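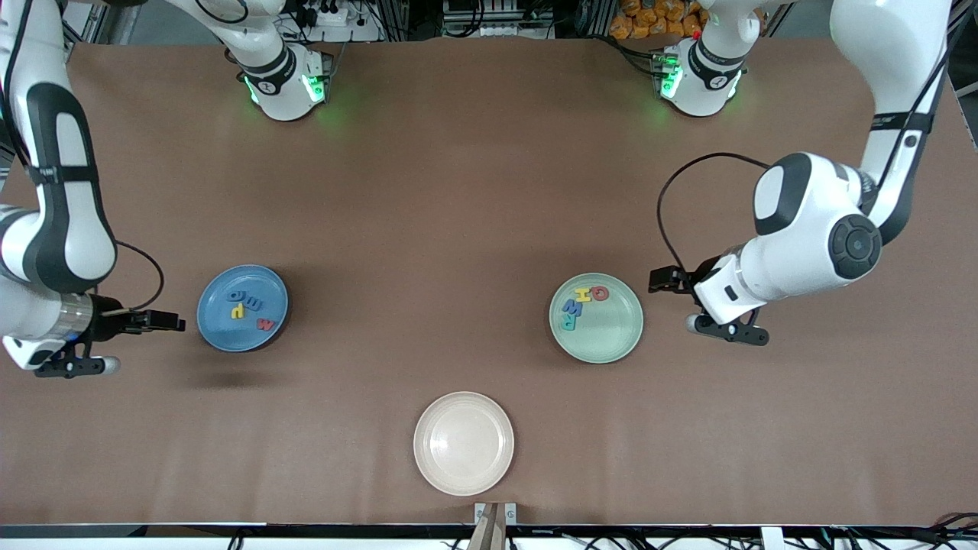
Can the plates go in the dishwasher with the letters? The plates can, on the top rack. The letters should be washed by hand in a bowl, or you will be buying a new E by October.

Shop > Tabletop Games > Kramer Letter Plates

Dec 29, 2019, by Ans Geerts

Plastic letters live under sofas. The Kramer set gives them somewhere else to be: a blue plate, a pale green plate and a larger white one with a thin raised rim. Put a few letters on each coloured plate and let your child build a word on the white. It will probably be a rude one.

The bag holds 60 letters in mixed colours. Blue letters do hide rather well on the blue plate, and we charge nothing extra for the challenge.

Spare letters are sold singly at our Flilport shop, vowels included. Orders over 45 pounds go out post-free from Tristhorpe.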